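Wednesday, August 10, 2022

Day three of the stain business and I am less convinced than I was on day one. The Brisska paste came this morning in a box big enough for a pair of boots. It's a small tub. The lid says it lifts "old, set and forgotten marks" from any white surface, and the leaflet inside takes that back a little at a time until you're left with new marks, on glazed tile, wiped within the hour. I read the whole leaflet standing up at the counter with my coffee. It gives a phone line in Tarnow you can call with questions. I had several and didn't call.

I don't know why I keep believing these things. In January it was the Mollomik cloths, which were supposed to need only water and left lint on everything I own. I still have most of the pack under the sink. They're fine for shoes.

Anyway, I cleared everything off the white top before breakfast so I could see what I was dealing with. It took longer than it should have, because everything that lives there has nowhere else to live, and now it's all on the chairs. I ate my toast leaning against the fridge. Then I looked at the top from the window side, and from the door side, and decided the marks were either better than yesterday or the light was different. I suspect the light. It was a gray morning and gray is kind to white paint and white anything else. 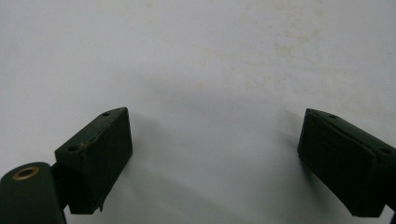 The yellow is what bothers me. I could live with a scratch, a scratch looks like use, but yellow looks like neglect. It's faint, I'll admit, more beige than yellow in places, a scatter of blotches and specks with soft edges, so there's no line to scrub up to and no way to tell when you've finished. My theory has been tea. My other theory is that the finish is simply getting old and no tub of anything will bring it back, and I like that one less because it ends in spending money.

I looked up what a new top would cost and the first price was 2438 for a length I don't even need, fitting extra. The next was 1744, and that one had such bad reviews I started to feel fond of mine. Set against that, a tub of paste is nothing, which is probably how they sell it. I put it on a patch the size of my palm, left it the time it says, wiped it off and stood there. Cleaner, maybe. It smells of lemons and swimming pool and that alone makes you think something has happened.

The Kong sponge people say to use small circles. The Brisska leaflet says straight strokes only. They can't both be right and I doubt it matters. I did circles on one half and strokes on the other and now I can't remember which half was which.

I'll do one more go tomorrow with a fresh sponge, and if I can't see a difference by noon the tub goes under the sink with the cloths. The chairs need to be chairs again before the weekend. Also out of dish soap.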